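Handling rules for home sessions: frequently asked questions

Last revised 21 Mar 2022. Questions to Judit Bíró at the Louro office.

Who has to follow these rules?
Anyone who works with a hand-held gripper for Louro in a private home, including people on loan from Breltberg. The rules cover sorting, picking and tidying of household items. Kitchen work has its own sheet.

Do I need training first?
Yes. New operators do two supervised sessions before working alone. Cornel Crăciun signs the form for both.

How should the items be laid out?
On a cloth or sheet that covers the whole working surface. Mix soft and hard things, and leave them at odd angles. A rolled towel, a scrunchie, a plush toy and a metal can make a fair spread. Don't smooth the cloth between attempts – wrinkles are allowed.

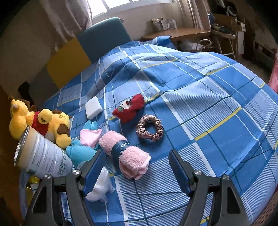
Can I use plastic bags?
Yes, if they are clean. Close the fingers slowly on a bag, as thin plastic folds in ways you may not expect. Bags must be put away when the session ends, and never left where small children can reach them.

Are tins and cans allowed?
They are, up to the 50 cm reach limit on your checklist. Check the rim for sharp edges before you put one out. Printed labels can stay on. Anything with a name or home address on it has to be removed or covered.

What is the rule when two people share a table?
Agree who goes first and say it aloud. Each operator keeps to one side and holds the gripper by its handle the whole time. If both need the same item, the second person waits until the first has let go and drawn back. Keep your free hand off the cloth while either pair of jaws is moving. 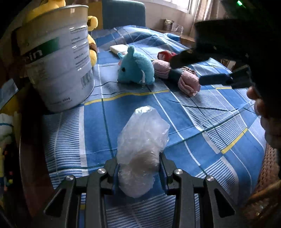
How often should I check the gripper?
At the start of each session and after any knock. Look at the screws and the inner pads. A pad that has lifted or split must be replaced before you carry on. Spares are kept at Bostton.

What if something gets damaged?
Stop, tell the householder and fill in the damage form within seven days. Katalin Erdős deals with claims. Please don't offer to pay for anything yourself.

Will the rules change?
A new version is due in April, with a longer section on shared tables.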